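Feline calming supplement

A feline calming supplement is a product given by mouth to cats with the stated aim of reducing fear, spraying, overgrooming or restlessness. Such products are sold as chews, powders, pastes and liquid drops. In the United States they are not approved as drugs, and makers do not have to show that they work before selling them.

Ingredients

The most common ingredients are L-theanine, an amino acid found in tea; L-tryptophan, which the body uses to make serotonin; and peptides taken from cow's milk. Many blends add chamomile, valerian or B vitamins. Labels often list a "proprietary blend" with a total weight only, so a buyer cannot tell how much of each ingredient a cat is getting. Products with nearly the same label may differ widely in dose.

Claims and evidence

Advertising for the Nusov chew, one of the older brands, says that cats become calmer in 48 hours. The claim rests on a survey of owners, with no comparison group. Hidari, a powder mixed into wet food, was tested in a trial of 11 cats, of which 5 got the powder. The report described the result as "encouraging," although owners knew which cats had been treated. Owners who expect a change tend to report one, and many cats settle down with time whatever they are fed.

The veterinary writer Gholamreza Moradi has argued that most of these products are sold on the strength of their ingredients' reputation in people. In a review of 7 brands he found that only one, Bittencourt, stated the amount of every active ingredient on the package. He did not conclude that Bittencourt worked any better than the others.

Safety

Serious side effects are seldom reported, though there is no requirement that owners report them. Upset stomach and sleepiness are the usual complaints. Tryptophan may be a problem in cats already taking drugs that raise serotonin. A larger worry is delay: spraying or hiding can be a sign of bladder disease or pain, and a cat given chews for weeks may go without an exam.

Feeding

Most makers advise giving the product with a meal. Prokura drops are sold as tasteless, a claim that cats do not always support. 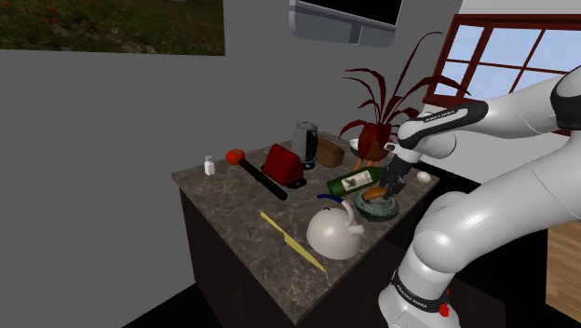 Shallow teal-green bowl on a marble kitchen countertop.

Powders are easily left behind in uneaten food, which makes the real dose hard to know. Trial reports seldom say how much was eaten.

See also: Feline lower urinary tract disease; Pheromone diffuser; Placebo effect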